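28 Jul 2026

Inclusion materials, trial notes, continued from the February pages. Rinovcombe kit, second revision. Sisside room, morning session only.

Reworked the sorting task. The old version asked children to sort by color first and texture second, and the texture step was where the mixed pairs stalled. Revised order is texture, then color, with the color step optional. Task cards reprinted at the larger size. Left margin widened so a card can be held down by a child using one hand without covering the symbol.

Card set now stands at 20. Dropped the two "find a partner" cards. They depended on one child reading aloud to the other, and in the February run the adult ended up reading both. Might return as recorded prompts if the Hamdy buttons turn out to be loud enough. Tested one button against normal room noise: intelligible at the same table, not at the next one. Recording again closer to the mic made little difference. The speaker is the limit.

Seating. Tried pairs on adjacent sides of a corner instead of face to face. Materials tray goes at the corner itself, in reach of both. Face to face had the cards upside down for one child, and that child was usually the one who waited. Adjacent seating removes this without needing double-sided cards. Note for the room plan: needs square or rectangular tables, so the round ones at Sisside are out for this activity.
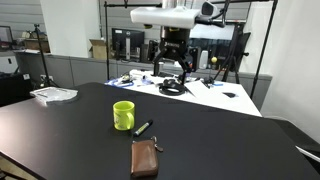

Timing. First rotation ran long again. Transition was the cause, the task itself finished inside the slot. The visual timer was in the wrong place, behind half the group. Move it to the wall opposite the door and start it before the verbal instruction, so the instruction eats into the slot and we can see how much.

Observation sheet. The current version has a tick column for "peer initiation" and a separate one for "peer response." In practice both observers ticked initiation when a child handed over an object with no look or word, but one of them left it blank after the break. Definition needs tightening. Proposed wording: any act directed at a peer that gives the peer something to respond to, with or without speech, with or without eye contact. Handing over counts. Pushing the tray across counts. Dropping an item near a peer does not unless followed by a look or gesture.

Response column: add a time limit. Suggest we allow longer than feels natural. Several of the late responses in the February set were real responses and were lost because the observer had already moved to the next row.

Adult prompts are still the confound. Sheet has no record of prompt level, so a prompted initiation and an unprompted one look the same in the totals. Adding a single letter code next to the tick: N none, G gesture, V verbal, P physical. Keep it to one letter. The longer coding scheme in the Birell manual is better on paper, but it cannot be done live by someone who is also running a table.

Data entry. 571 rows in the combined file after removing the duplicates. The duplicates came from sheets entered at both ends. From now on the person who enters a sheet initials the top right corner and files it in the gray tray. No initial, not entered.

Column names changed to match the sheet. Old names kept in the second tab. Do not sort one tab without the other – the row order is the only link between them until I add an ID field.

Materials, wear. Felt squares pilling but usable. Hook-and-loop dots coming off the laminated cards at the corners, adhesive stays on the dot and not on the card. Scuffing the laminate lightly before sticking helped on the test card. Leave it a full day before handling.

Cost side: the grant line covers consumables and not furniture, so corner trays have to go through as consumables or come from the room budget. Check the wording before ordering.

To do
Reprint sheet with prompt codes
Move timer
ID field in combined file
Second observer for the afternoon group, same definitions, no discussion until both sheets are in
Hamdy buttons – ask about an external speaker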